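The Last Ferry Town

Kirnanwood has 43 houses, one grocery store and no bridge. To get there you drive to Edska, leave your car in the gravel lot and wait for the boat, which crosses the Tevel River every hour from six in the morning until nine at night.

The crossing takes 11 minutes. In April, when the snow comes off the hills, the river runs high and brown and the pilot has to aim well upstream of the landing. Some days the boat doesn't go at all. People on the Kirnanwood side keep extra flour and canned milk for those days, and the school in Edska doesn't mark their children absent.

A bridge has been talked about for 60 years. The first plan put it at the narrows north of town, where the banks are rock. A later one moved it south to meet the county road. Both were dropped over cost, and the survey stakes from the second are still standing in a hayfield. 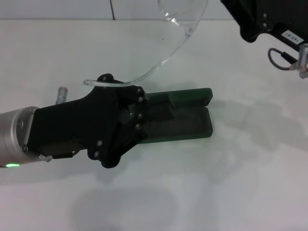
The latest proposal came out last winter. It would replace the ferry with a two-lane bridge and close the landing on both sides. At a public meeting in the Edska gym, the people who spoke were split. Parents of young children mostly wanted the bridge. So did anyone who had ever needed an ambulance at night. Several older residents said they had picked the town for its quiet and didn't want trucks coming through.

The Yadav store, next to the landing, sells coffee, bait and ferry tickets. Without the boat it would lose most of its morning trade. The owners have said they would stay open and see how the first year went.

A vote is set for the fall. Until then the fare is the same as it was last year, and cars still aren't allowed on board.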